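Avdale kitchen, sim collection notes, April
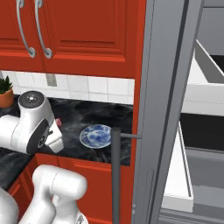
Second block of demos for the fridge tasks. The target is 600 accepted episodes across the Avdale layouts, and we were at 217 when I started this morning. Most of the rejects from the first block came from the reset script, so I rewrote the part that places things on the counter. Objects are now sampled in a strip near the gripper start pose, with the tilt left free. That gives us starts like the blue-and-white plate with its rim up to one side, and the small pink object sitting just behind the fingers, where the gripper hides part of it. I want to keep starts like these. The policy Ansah trained on the first block did badly whenever the target was partly hidden, and the old data had almost none of that.

Fridge door: the open angle is now randomized too. At wide angles the handle bar ends up in front of the lower cabinets, and the arm has to come around it. Two episodes ended with the elbow against the bar. Marked both as failed but did not delete them.

Textures: the dark marbled counter stays in. Depth looks fine on it. The red-orange cabinets show up too often in the current draw, so I lowered their weight in the config.

Teleop lag was roughly 100 ms all morning. Usable, but the grasps come out hesitant, with a lot of small corrections near contact. Switched to the Lastell box after lunch and it felt better. Have not measured it.

To do:
- rerun the filter on the 217 with the new success check
- add 4 more plate patterns from the Barnatov set
- fix the episode counter, it skips a number after every manual reset
- ask whether the pause at the start of each demo should be trimmed before export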